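Timber Talk Forum > Finishing > Hardwax oil or water-based poly on a pale table?

gellach_road
Posted 2022-03-07

I'm finishing a dining table for our place and can't settle on what to put on it. Top is a pale timber, sanded to 180 so far. We have kids, so it will see texta, cordial and the odd hot mug. I want to keep the colour as close to bare as possible. I've narrowed it down to the Flerna hardwax oil, which the local shop stocks, or a water-based poly in satin. I've used poly on shelves before and it was fine, but I've never done anything this big with it. Coverage on the Flerna tin says 19 square metres a litre, so one small tin would do me for years.

Anyone lived with either one on a table that gets used every day?

mulga_bill_not
Poly. I've done both and I'd do poly again. Oil looks lovely for the first year and then there's a dull patch in front of every chair. Three thin coats, light rub back between, leave it alone for a week or two before you put anything heavy on it.

sawdust_and_tea
Disagree with the above. The dull patch is the whole reason to use oil. When it turns up you rub a bit more in on that spot and it's gone in an afternoon. When poly wears through you're sanding the entire top. Ours had hardwax put on in June a few years back and I've touched it up twice.

mulga_bill_not
Poly shouldn't wear through in normal use if you put enough on. Most people stop at two coats and then complain about it.

sawdust_and_tea
Most people have kids dragging forks across it as well.

pell_street
Both of you are right, it depends if you're the sort of person who will do the touch-ups. I'm not. I had an oiled bench and let it go for four years and it looked terrible by the end.

On colour, be careful with oil on pale timber. Clear oil isn't clear once it's on. It goes the colour of the wood when you wipe it with a damp rag, so wipe a bit with water first and see if you can live with it. Some of the brands do a version with a touch of white in it that holds the colour back. I've used the Claeys one. Put it on thin or it sits in the grain and looks chalky.

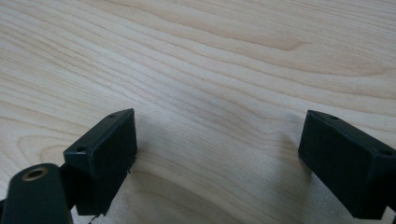 What grit should I stop at before hardwax oil?

Stop at 150, or 180 at the very most. Any finer and the surface closes up, the oil doesn't soak in evenly and you get a weaker finish. For poly you can go up to 220 without any trouble.

gellach_road
Thanks, that saves me a job, I was about to go to 240. Tried the damp rag and it went a fair bit more yellow than I'd like. So it's the whitened oil or the poly.

Does the water-based poly raise the grain badly?

mulga_bill_not
First coat does. Wet the top down the night before, let it dry, knock off the fuzz with a worn bit of 220 and then coat. After that it behaves. Don't use steel wool between coats, the bits get left behind and rust under the finish.

ikano_flat3
Bit of a different view. We have a plain pine table with soap finish on it, nothing else. Palest finish you can get. It marks, you wash it with more soap, it comes back. I wouldn't do it if red wine is a regular thing.

sawdust_and_tea
Soap on a table with cordial on it? Brave.

ikano_flat3
It's been fine. There's one ring on it that I stopped noticing.

pell_street
Whatever you pick, do a proper test on an offcut or the underside. All the coats, the same grit you're using on top, and leave it a few days. Then stand a hot mug on it and leave a wet glass overnight. A test patch with one coat that you look at after ten minutes won't tell you much.

And if you go with oil, lay the rags out flat outside to dry or put them in a bucket of water. Don't leave them scrunched up in the shed bin — they can heat up and catch fire by themselves.

gellach_road
Didn't know that about the rags. I'll do two patches on the underside, whitened oil on one and poly on the other, and put up the results when they've had their week.

mulga_bill_not
Do three coats on the poly patch or it isn't a fair test.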